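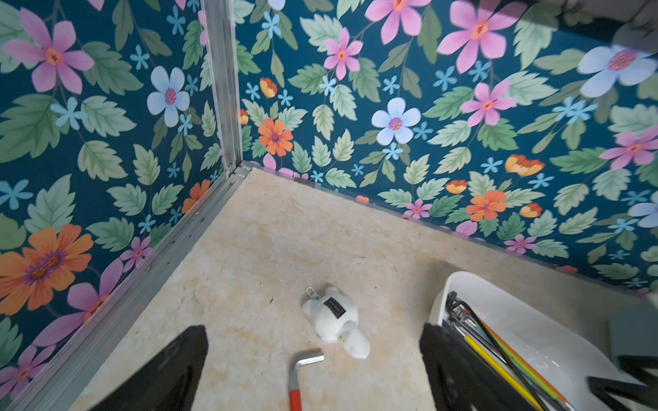 Kinstead(キンステッド)は、家の中の「行き先が決まっていない小物」の片づけをお手伝いしている会社です。引っ越しの大荷物でも、遺品整理でもなくて、もっと細かいもの。引き出しの奥の鍵、何のネジかわからないネジ、子どもがカバンにつけていたマスコット、そういうものばかり毎日さわっています。白いふわふわのマスコットに金具がついていて、そのすぐ横に赤い柄の六角レンチが転がっている、なんていう組み合わせは、私たちにとってはもう本当におなじみの眺めで、見ると「はいはい、まずあなたたちからね」と声をかけたくなります。マスコットは「身につけるもの」、レンチは「道具」。隣り合っていても帰る場所は別々です。棒や針金みたいな長いものは白い容器にまとめて入れる、これもうちのやり方のひとつで、ばらばらに置くとすぐどこかで迷子になるんですよね。

申し遅れました、この会社の代表をしているモーヴェン・クルックシャンクです。会社紹介のページって、たいてい堅いじゃないですか。前のページもそうだったんですが(「弊社は快適な住空間の創造に貢献し」で始まっていました、書いたのは私です)、お客様に「どんな人が来るのかぜんぜんわからなくて電話しづらかった」と言われてしまい、ぜんぶ書き直すことにしました。長いです。お茶でも飲みながらどうぞ!

はじまりのこと

最初は会社ではありませんでした。ギレスピー・スキナーという私の古い友人が、ヘップバーン通りで金物屋をやっていて、そこの閉店を手伝ったのがきっかけです。店の奥に小引き出しの棚があって、ラベルと中身が合っている引き出しがほとんどない。「蝶番」と書いてあるところにボタンが入っていて、「ボタン」と書いてあるところには古い切手。スキナーさんはどこに何があるか全部頭に入っているので平気なんですが、店を引き継ぐ人はそうはいきません。

それで私が毎日通って、出して、分けて、名前をつけて、戻して、というのを13日間やりました。腰は痛いし爪は真っ黒だし、でもすごく楽しかったんです。最後の引き出しに正しいラベルを貼ったとき、スキナーさんが棚の前でしばらく黙っていて、それから「これ、仕事になるよ」と言いました。私はそのとき事務の仕事をしていたので笑って流したんですけど、帰り道にはもう社名を考えていました。

Kinsteadという名前に立派な由来はありません。響きが家っぽいな、と思っただけです。候補にはImier(イミエール)というのもあって、こっちは今、うちの仕分けトレイの呼び名として生き残っています。

どんなことをしているのか

ご依頼はだいたい「引き出しひとつ」から始まります。台所でも、玄関でも、机でもかまいません。私たちがうかがって、中身を全部出して、平らなところに広げます。このとき、いきなり捨てるものを選ばないのがうちの流儀です。捨てるかどうかの話から入ると、みなさん身構えてしまって、片づけがつらい時間になってしまうので。

まずは形と用途で分けていきます。長いもの、丸いもの、ひらたいもの、ひも状のもの。そのあとで使う場所ごとに集めなおします。ここで急に元気になるお客様が多いんですよ。「あ、これ探してたやつ!」という声が出たらもう半分終わったようなものです。

トレイに分け終わったら、家の中での住所を決めます。住所というのは私たちの言い方で、要するに定位置のことです。「ハサミは玄関の棚の上の段の左」みたいに、口に出して言えるところまで決めます。口で言えない住所はまず守られません。私の家がそうです。

出したものを床に置くか机に置くかは、お客様と相談します。膝が悪い方なら机、お子さんが一緒なら床。お子さんは本当に戦力になります。色で分けるのが速いし、迷いがないし、ただしマスコット類は必ず「いる」になります(それでいいと思っています)。

作業場のこと

引き出しではおさまらない量のときは、箱ごとお預かりして作業場で仕分けることもできます。

作業場の壁紙の話をさせてください。どうしても話したいんです。深い青緑の地に、ピンクや橙の大きな花と、小さな水色の星みたいな花が散っている、あの柄。片づけの会社なら真っ白な壁にするものだと、みんなに言われました。最初の見積もりも白でした。でも私は白い壁の前で細かいものを分けていると、だんだん病院の待合室にいる気分になってきて、手が止まってしまうんです。だから壁は思いきり花にして、そのかわり物を置く面は淡いベージュのまだら模様でおとなしくしてもらいました。小物を広げるところまで花柄だったら、さすがに私も何がどこにあるのかわからなくなると思います。 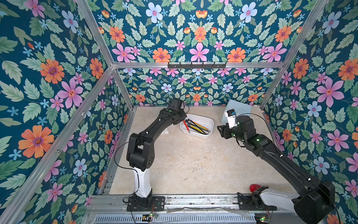
柄を選んだのはジャケリン・サリナスで、彼女はうちに来る前、布地の店で働いていました。見本帳を三日も持ち歩いて、朝の光と夕方の光で見くらべて、決めるのにいちばん時間をかけたのが彼女です。私は初日に「これ!」と言っていたんですけどね。結局同じ柄になりました。

作業場では、白いトレイや容器をよく使います。透明なもの、木のもの、かごも試したのですが、かごは細いネジが編み目に入りこんで大変でした。白だと中のものの色がよく見えて、暗い色の金属も、黄色や橙の棒も、ぱっと拾えます。汚れが目立つのが困るところで、毎日夕方に全部拭いています。拭くのは当番制なんですが、私の番がやけに多い気がするのはなぜでしょう。

お預かりした箱には、箱ごとに紙の台帳をつけます。ものを一つひとつ書いていたら終わらないので、書くのは分け方と、迷ったものだけ。迷ったものは勝手に決めず、あとでお客様と一緒に見ます。たった一本の短い棒が、実はお孫さんの工作の大事な部品だった、ということが本当にあったんです。あのときは聞いてよかったと心から思いました。

うちの人たち

少人数の会社なので、全員紹介してしまいます。

モーヴェン・クルックシャンク(私)。代表、電話番、お茶係。最初のお電話に出るのはたぶん私です。声が大きいと言われるので、受話器を少し離しておいてください。

ジャケリン・サリナス。訪問とラベル担当。字がとてもきれいで、彼女の書いたラベルをはがしたくないからと散らかさなくなった、というお客様までいらっしゃいます。英語とスペイン語と日本語で対応できます。

エヴァンダー・マンロー。道具まわりの担当です。もともと家具の修理をしていたので、六角レンチを見ると手に取って太さをたしかめずにはいられません。家具についてきた小さいレンチをためこんでいる方は、ぜひ彼に見せてください。同じ太さが何本も出てきたら、そのうち何本を残すかまで一緒に考えてくれます。

モハンダス・ヴァルマ。作業場と台帳の担当。私がいちばん頼りにしている人で、私がいちばん叱られている人でもあります。台帳に「なんか丸いやつ」と書いたら、翌朝に付せんが貼ってありました。

ギレスピー・スキナーは社員ではありませんが、今でもときどき顔を出して、用途のわからない金具の名前を教えてくれます。お代は甘いものです。

グロルニス分室

グロルニス(Grornis)に小さな分室ができました。5月からはこちらでも箱のお預かりができます。駅のほうから来ると坂の途中、パン屋さんの二階です。階段が急なので、重い箱のときは下で声をかけてくださいね、エヴァンダーが降りていきます。

分室では少人数の仕分け教室も開いています。定員は4人。お持ちいただくのは、ご自宅の引き出しの中身をそのまま袋に入れたもの、これだけです。きれいにしてから来ようとする方がとても多いんですが、どうかそのままで! 片づけてから来られると教室でやることがなくなってしまいます。前回は輪ゴムだけで一袋という方がいらして、それはそれで盛りあがりました。

料金と、できないこと

引き出しひとつの訪問は2000円からです。広さや量によって変わるので、お電話で「このくらい」と教えてください。「両手で持てるくらい」とか「見たくないくらい」とか、そういう言い方で大丈夫です。だいたい通じます。

できないこともあります。大きな家具の運び出し、買い取り、鑑定はやっていません。薬や、開けていない郵便物の中身にも手を触れません。郵便物は束にしてお渡しするところまで。古い電池はまとめ方をお伝えしますが、引き取りはできないので、お住まいの地域の出し方に従ってください。

それから、ご本人がいらっしゃらないお部屋の片づけはお受けしていません。「夫の机を、留守のあいだに」というご相談は本当に多いです。お気持ちはよーくわかるのですが、机の主と一緒に来てください。マスコットひとつ、レンチ一本でも、持ち主にしかわからない事情があります。

よくいただくおたよりから

「恥ずかしくて人に見せられない」というお声をよくいただきます。見せてください。うちの事務所の、私の机のいちばん下の引き出しを、お返しにお見せしますので。先月そこから、なくしたと思っていた作業場の合鍵が出てきました。モハンダスにはまだ言っていません(このページを読んだら知ることになりますね)。

「一度片づけても戻ってしまう」というお声も多いです。戻ります。うちではひと月後にお電話をして、住所がうまくいっていないものを聞いています。たいていの場合、使う人の手の届かないところに決めてしまっているので、そこを直すだけでだいぶ違います。このお電話は料金に入っています。

ご連絡

電話の受付は朝10時から19時まで。お昼どきは全員で食べているので、出るのが少し遅れます。口がもぐもぐしていたらごめんなさい。作業場の見学もできます。花柄の壁紙を見に来るだけでも歓迎ですし、品番を知りたい方にはジャケリンが控えをお見せします。

お車の方は裏の通りからお入りください。箱をお持ちになる場合は、ふたに名前と、できれば「台所」「玄関」など出どころをひとこと書いておいていただけると、モハンダスがとても喜びます。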